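Project Help > Robotics > Student Projects

Gripper loses the cup when the microwave door is open

Posted by lolon_bench, 4/5/25

I'm on a student team doing a kitchen task for our robotics class. The task is: open the microwave, pick up a small cup, put it inside, close the door. We record a person doing it with two hand-held grippers, then train on the recordings. Each gripper has printed square tags on it and we use those for tracking, with one camera looking straight down from head height.

We have 200 recordings so far and the class target is 500. The pick itself is fine. The trouble comes after the cup is up. In a lot of the recordings the tracking for the left gripper drops out or jumps, and when we replay the motion the left side ends up somewhere inside the door.
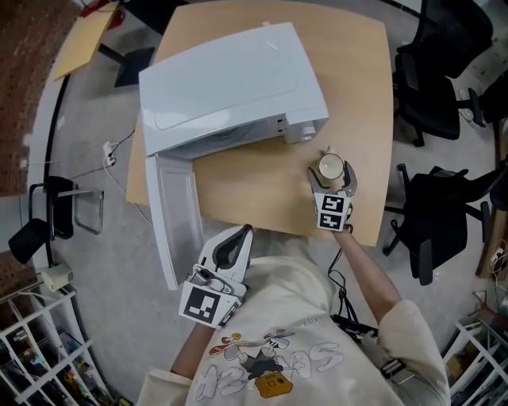
Cup lifted in the right gripper, left gripper open next to the door.

The left hand opens the door and then just waits there until it's time to close it. The right hand does everything else. Tags are printed on plain office paper and taped on. We run the tracking in Drasari with the default settings, exposure on auto.

Two things I want to know. Should we throw out the bad recordings or try to repair them? And is it worth moving the microwave to another spot on the table? Moving it means the old recordings won't match the new ones, and we'd like to keep them if we can.

fehr_shop_2

Turn off auto exposure first. White microwave, white door, white gripper bodies, and the camera is going to keep changing its mind every time the door swings. We had the same thing in our club with a white mini fridge. Lock the exposure a little darker than looks nice on screen and check that the black squares on the tags still have clean edges.

Also look at how the tags are attached. If a tag bends around a corner of the gripper, the tracker is working from a square that isn't flat, and the angle it gives you will be off even when it finds the tag. Glue them to something stiff. Leave a white border on all four sides and don't put tape over the print, it shines.

I would not move the microwave yet. Change one thing, record 100 more, compare.

rikska

Agree on the exposure. On the recordings, I'd sort them before deciding anything. Write a short script that lists how many frames in a row each gripper goes missing. Short gaps you can fill in by interpolating, especially if the hand is only waiting. Long gaps during the door swing or the close should go, because you don't know where the hand was and the model will learn whatever you made up.

The replay ending up inside the door could be a separate problem. Check the offset from the tag to the fingertips for the left gripper. If it was measured on the right one and copied over, it may be mirrored wrong. Ours was, and we blamed the camera for most of September. Easy test: touch both fingertips to the same mark on the table, one after the other, and see if the two positions agree.

If you do move the microwave later, keep the old set in its own folder and train with and without it. Some variety in position can help, but you want to know which recordings came from which layout.

drawer913

just redo them all, 200 isn't that many. we did ours over again twice

lolon_bench

Did the fingertip test and the left side is off, so that offset is wrong. Fixing that and locking the exposure before we record more. Will sort the old ones by gap length this week.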